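Clivberg Ministries Forum
Board: Communications and Outreach
Topic: Sunday announcements by text message: request for comment

parish_office_clivberg
Posted 10 Aug 2023

The communications office is reviewing how the three congregations share weekly notices. At present we print 600 bulletins, and a good part of them remain in the pews after the second service. The proposal before the council is to reduce the print run beginning in January and to send the notices by text message through Stostix. Members who do not wish to receive messages would continue to receive paper. Comments from ministry leaders are requested before the proposal goes to a vote.

Elder_Board_West
The west congregation supports the proposal in part. Our concern is with the content of the messages. A text that says only "Potluck Saturday, bring a side" does not serve the person who has attended twice and does not know which door to use. If we adopt this method, each notice should be written for someone who has never been in the building.

marthas_kitchen
I must respectfully disagree with reducing the print run. Many of those who come to the Wednesday meal have no telephone plan, or have one that changes from month to month. The bulletin is the only thing from us that they carry home. Sixteen of our regular guests asked for extra copies last month to give to neighbors.

parish_office_clivberg
Thank you. The Wednesday meal would keep its full supply under the proposal. This should have been stated in the first post.

marthas_kitchen
Then I would ask that it be written into the proposal itself.

geagea_youth
Speaking for the Geagea youth fellowship: our students do not read the bulletin, and very few of them read long texts. What they do read is a short verse with a question attached, sent in the afternoon. We have done this since the spring, and students now arrive having thought about the passage. I would encourage the council to see the messages as a form of teaching as well as a calendar.

Elder_Board_West
We would be cautious there. Scripture sent by itself, with no one present to answer questions, can be misread. The calendar is one matter and instruction is another, and they should not go out under the same heading.

geagea_youth
Every verse we send includes the name of the leader on duty and an invitation to reply. Paul wrote letters to people he could not sit with. I do not see that a text is different in kind.

Elder_Board_West
Paul's letters were read aloud to a gathered church. We maintain the objection, though we are willing to see the messages you have sent.

buvoreo_mission
The Buvoreo mission has used group messages for two years. Three points of practice may be useful. Send on the same day each week. Keep one person responsible for the wording. Do not attach pictures to the weekly text, as many older telephones will not open them.
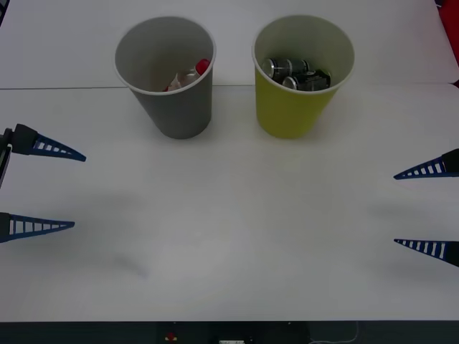
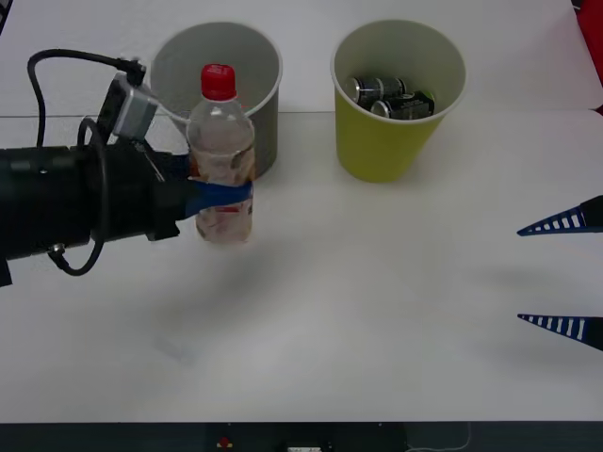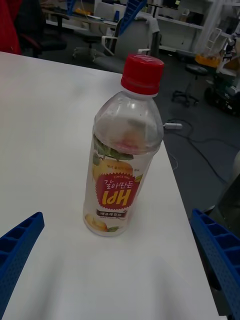
The person responsible for wording should also have a deputy. Ours was away for a month, and the notices went out late or with the wrong service time. We lost the confidence of several families and had to telephone each of them.

marthas_kitchen
Who answers the replies at Buvoreo? If a guest writes back at night to say there is no food in the house, that message must reach a person.

buvoreo_mission
Replies go to the deacon on call until ten in the evening. After that hour an automatic message gives the number of the county line. We recognize that this is not sufficient and are seeking a second deacon for the late hours.

geagea_youth
We could offer two adult leaders for that rotation if the council approves a joint list.

parish_office_clivberg
The office has noted the following for the council: full print supply for the Wednesday meal, separate headings for notices and Scripture, a named writer with a deputy, and a joint rotation for replies. The revised text will be filed as item 2117. Further comments may be added to this topic until the vote.

Elder_Board_West
Please record that the west congregation has not yet agreed to Scripture messages under any heading.

parish_office_clivberg
So recorded.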